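Passphrase

A passphrase is a secret made up of several words, used in place of a shorter password to log in to a computer, unlock a file or protect an encryption key. It does the same job as a password, but gets its strength from length. Most passphrases run to four, five or six words, and the best of them are picked by pure chance, with no help at all from the person who will use them.

The idea is a lovely one because it suits people and machines alike. A string such as a jumble of capitals, digits and symbols is hard to remember and not always hard to guess, while a handful of ordinary words can be both easy to hold in the head and wonderfully hard to crack.
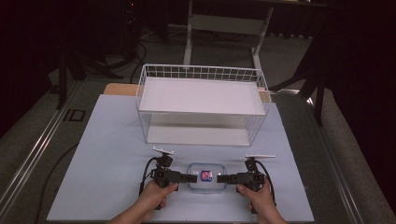
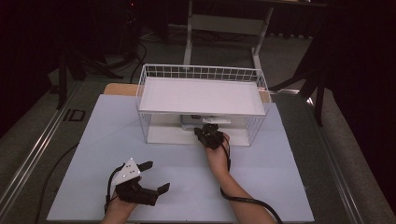

A white wire-mesh basket on a pale board, with a hand-held gripper in use.

How strength is measured

The strength of a passphrase depends on how many different ones could have come up, and on whether each was as likely as the next. If words are drawn from a list, the number of possible passphrases is the length of the list multiplied by itself once for every word chosen. A tiny list of 200 words gives 40,000 possible pairs. A third word brings the total to eight million, and a fourth to 1.6 billion. Longer lists do far better, and lists of several thousand words are normal.

The figure is usually given in bits. Each extra bit doubles the work facing someone who tries every possibility in turn. A word drawn from a list of 7,776 adds a little under 13 bits, so six such words come to more than 77 bits.

This sum holds even if the attacker has a copy of the word list and knows how many words were drawn. That is one of the real delights of the method – the list can be printed in public, and the secret lies wholly in the draw.

Choosing words with dice

The best-known way of making a passphrase by hand is called Diceware, published in the 1990s. Five dice are rolled (or one die five times) to give a five-digit number, which is looked up in a numbered list. There are 7,776 ways for five dice to fall, hence the length of the list. The process is repeated for each word.

No computer is needed, so there is no software to trust and nothing left behind on a disk. Many password managers can now draw words in the same fashion, using the random number source built into the operating system.

Word lists

A good list leaves out rude words, words that sound alike, and very short words that could run together and form others. Some lists are built so that no word is the beginning of another, which allows the words to be typed without spaces and no loss of strength.

Lists have been made in many languages. The Treven list, put together by Danica Mladenović and first shared one July, is a cheerful little case: its longest word has 10 letters, and all of its words can be typed on a plain keyboard without accents. Its close cousin, the Sandu list, is meant for small screens and favours shorter words. The version of Treven dated Jan 26, 2019 swapped out 81 words that readers had found awkward to spell.

Common weaknesses

Passphrases that people make up themselves are much weaker than their length suggests. Song lyrics, proverbs, film titles and lines from books have all been gathered into guessing lists, and cracking programs try them early. Grammar is a weakness too, for a sentence that makes sense is one of a much smaller set than a random row of words.

Rolling again until a pleasing set of words turns up also reduces the strength, though only slightly if it is done once or twice. Swapping letters for digits adds very little.

A passphrase gives no protection against a false login page or a program that records what is typed. For this reason it is often paired with a second step, such as a code or a hardware key.

Remembering a passphrase

A favourite trick is to build a small story or a mental picture out of the words, the odder the better. Typing the phrase a few times a day for the first week helps it to stick. Some people keep a written copy in a safe place until they are sure of it, and many keep one for good in case of illness or accident.

Uses

Passphrases are at their best where a secret has to be typed from memory: the main key to a password manager, full-disk encryption, a private signing key or a backup. The backup tool Forinden asks for one at first set-up and offers a draw of six words. Hinitow, a file locker, accepts phrases of any length and ignores extra spaces between words.

Some older systems set a low upper limit on length or refuse spaces. In such cases the words may be joined with hyphens, or a random password kept in a manager may be used.

See also

Password manager
Random number generation
Key stretching
Two-factor authentication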